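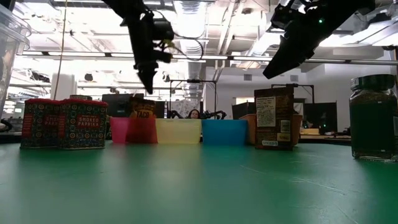

## Can it put away the groceries yet?

*An interview with an engineer at Pronderwood, written up from a conversation in February*

The question I brought with me was a simple one, and I had promised my readers to ask it in simple words. When can I buy a machine that unpacks my shopping and puts every thing in its correct place?

The engineer I spoke with works on household tasks at Pronderwood, and she asked that I leave her name out. She did not laugh at the question. She gets it from her mother also, she told me, usually on the phone and usually while the mother is doing dishes.

"The truthful answer is that we can do it on a table," she said. "You do not live on a table. You have a cupboard with a door, and behind the door there is a shelf, and on the shelf there is already too much."

We talked beside one of the tables, a green one, where the current task is sorting spices into plastic bins. A taco packet stood upright in the pink-red bin. The rest was still in the open: a couple of tins with red lids, one of them smoked paprika, a brown pouch standing on its own, a glass jar with a green lid. For a person it is a job for the time when the kettle boils. I asked her why a serious company spends months on it.

"Look at what they are made of," she said. "A tin is kind to you. It is stiff, it has straight sides, you close the gripper and it stays the same shape. A packet is thin and wants to bend. A pouch is worse, it stands up until you touch it, and then it has its own opinion. A jar is round and hard and you must not squeeze it on the wrong place. So in this small job you have four different jobs."

### How it is taught

The arms learn from people. An operator guides them through the task, again and again, and the recordings are used to train the software that later tries the same thing alone. I wanted to know how many repetitions are needed. For the first version of the spice task her group collected 300, and she considers this a small number.

"With 300 you get a machine that is good at the table it has seen. Then you turn one tin a little to the side, or one is hiding half behind another, and it hesitates. We had this in the beginning very often. The arm comes down, stops above, goes a bit left, goes a bit right. You want to help it. My colleagues say to it 'take it, take it', like in front of a football match."

She told me the group now changes the arrangement on purpose before each recording, and that the operators find this the most tiring part of the day. It is not heavy work. It is only that a person who has put the same pouch in the same bin since the morning starts to do it carelessly, and the machine learns the carelessness too. They switch operators after two hours.

I asked if a careless teacher is truly a problem. In a kitchen many people are careless.

"Yes, but you repair it without thinking. You drop the packet, you pick it up. If we never record a dropped packet, the arm has no idea what to do with a dropped packet. It will close its fingers in the air and continue very proudly to the bin." After that, she said, they began to record mistakes and how to recover from them. She counts this as the most useful change they made last year.

### What the shops want

Pronderwood does not live from kitchens. The money, she said openly, comes from stores and small warehouses, and two customers are paying for the present work. One is Sako, a grocery chain that would like its shelves put in order at night. The other is Pasichnyk, a mail-order seller of tea and dry goods, where people fill mixed boxes by hand.

Their wishes are different. Sako asks mostly about mistakes. A jar of cumin between the jars of cinnamon is a small thing, but a customer who finds it loses some trust in the shelf. Pasichnyk asks about speed, and here the engineer was not so comfortable.

"A good packer there finishes a box in a time that I don't like to say next to our time. We are slower. At the last trial the packer did 7 boxes while we did 2, and one of ours had to be opened again." She thought about it and added: "But the packer goes home at five."

I said that this sentence would worry some of my readers, and she accepted that. Her own view is that the night shift will change first, and that the people on it should be asked early what they would like to do instead. She does not know if anybody is asking them. It is not in her contract to know, she said, and she did not look pleased about it.

### Two arms or one

On the green table two arms work over the same bins. I had expected that the second one makes everything faster. She corrected me: it is mostly there for holding. When one hand must open a bag or keep a bin from sliding, the other can do the fine part, just as we do. To make both of them work at the same time without disturbing each other is still a separate research problem, and she described the early attempts as two people in a narrow corridor who both step to the same side.

A competitor, Zekari, sells a system with only one arm and says that one is enough for most shelves. I expected some criticism here. She finds them mostly right.

"For a shelf, yes. For a home, no. Try one day to cook with one hand in your pocket — you will manage, but you will not open the paprika."

### So, when?

I came back to my first question before leaving. She divided it into pieces, as engineers do. Putting known products in open bins, in a room with good light: she would call this nearly solved, and would let it run without a person near. Unknown products, the kind you bring home because they were on sale: it works sometimes. Closed cupboards, low light, a cat, a child who moves the bin in the middle of the task — for all of these she asked me to come back in five years, and then asked me not to write the five too large.

In her own kitchen, she told me, the spices are in a drawer without any order, and she finds them by smell.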